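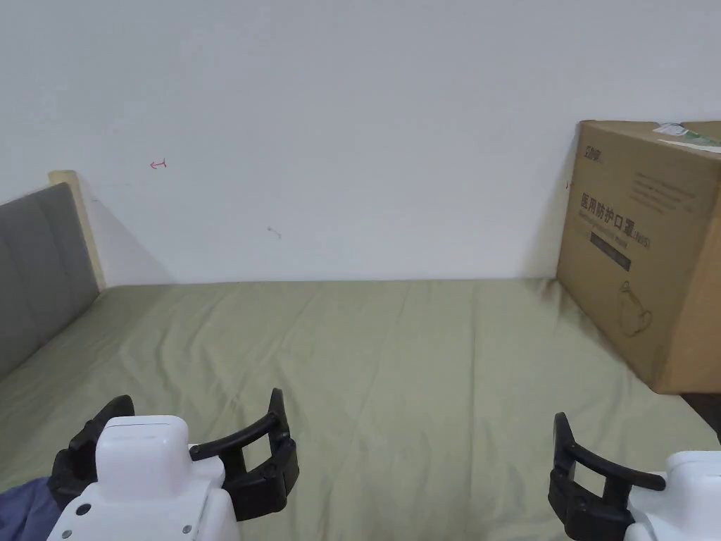

*Bedroom wall, bed side. Red arrow is upper left, gray smudge near the middle.*

**Thread: Red marks bleeding through flat white, which primer?**

**trimline_47** wrote:

Interior wall, drywall, flat white latex. There is a small hand-drawn arrow in red and a tiny red mark farther right. Ink type unknown, it was there when I moved in. I tested one coat of leftover ceiling paint over a similar mark in the closet. It looked fine at first and was pink by the next morning. The gray smudge I assume is just dirt.

Questions:

1. Water-based or shellac primer for the red?
2. Spot prime, or prime the whole wall?
3. Does the smudge need anything besides soap?

**Jellby** wrote:

Pink after one coat means the dye is soluble in water. Latex paint is mostly water, so more coats will keep pulling it up. Use shellac. Spot prime only, feather the edges, two thin coats. Open a window.

**r_moussa** wrote:

Disagree on going straight to shellac. Try a cotton swab with rubbing alcohol on the closet mark first. If red transfers to the swab, you can lift a good part of it before priming. Dab, don't rub. Rubbing spreads the dye and burnishes flat paint.

**Jellby** wrote:

> If red transfers to the swab, you can lift a good part of it

And push the rest sideways into the paint film. I have done this on rental turnovers and ended up with a pink halo larger than the original mark. Shellac also has an alcohol solvent, so some dye can move into the first coat. That is why I said two coats. Let the first one dry completely.

**susgate_paint** wrote:

Both work. The bigger problem is flashing. Shellac primer seals the surface, so flat topcoat over the spot dries with a different sheen than the wall around it. You will see it in side light. Roll the topcoat corner to corner. Don't touch up with a brush.

**trimline_47** wrote:

The whole wall for a mark the size of a fingertip?

**susgate_paint** wrote:

If you have the original can and it is under a year old, try a touch-up with a 4-inch mini roller and check it at night with a lamp. If it shows, roll the wall. Old paint won't match even from the same can.

**r_moussa** wrote:

Smudge: damp sponge, one drop of dish soap, then plain water. Skip the melamine pad. It is an abrasive and leaves a shiny patch on flat finishes.

Also pull the bed out and put down a drop cloth. Shellac does not come out of sheets.

**trimline_47** wrote:

Update, 2020-03-09. Alcohol on the closet mark: swab came back pink, mark got lighter, faint halo. Primed over it with shellac, two coats, then one coat of white. No bleed so far. I will skip the alcohol step on the bedroom wall.

**r_moussa** wrote:

Fair enough. I would still give the closet patch a few more days before you start on the other one.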